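Damness Refurbishment Cell Logs
Data card, second release (October)

Summary
3,618 job records from the desktop refurbishment line at Ineo's Carretero workshop. Each record covers one machine at one cell, from case open to hand-over at the test bench. The set is meant for people studying how work is shared between arms and bench staff.

Task
Two arms work on a tower laid on its side with the panel off. Parts wait in a moulded fixture next to the case: processor, memory, expansion card, 3.5-inch drive. Cable routing is still done by hand, as are cosmetic grading and anything involving a bent socket pin. 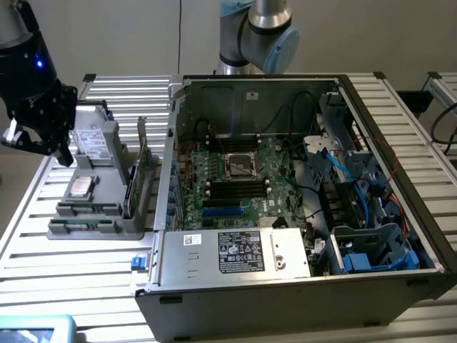

Before the cells were installed, a technician built one machine from start to finish. The same technician now loads fixtures for three cells and answers stops. Over 2 shifts the logs show long quiet periods broken by several calls at once, and the field wait_s records how long a cell stood idle before someone reached it.

Fields
job_id: string, unique
shift: early or late
stop_code: blank if no stop
wait_s: idle seconds before a person attended
hand_step: steps completed manually
note: free text typed by staff, names removed

Known limits
Stop codes were chosen by Ernico, the integrator, and bench staff use code 3 for most seating faults whether or not it fits. Read it together with the note. Fixture loading is not timed, so the records understate manual work. Staff agreed to release on condition that wait_s is not used to rank individuals; operator identifiers were dropped before export.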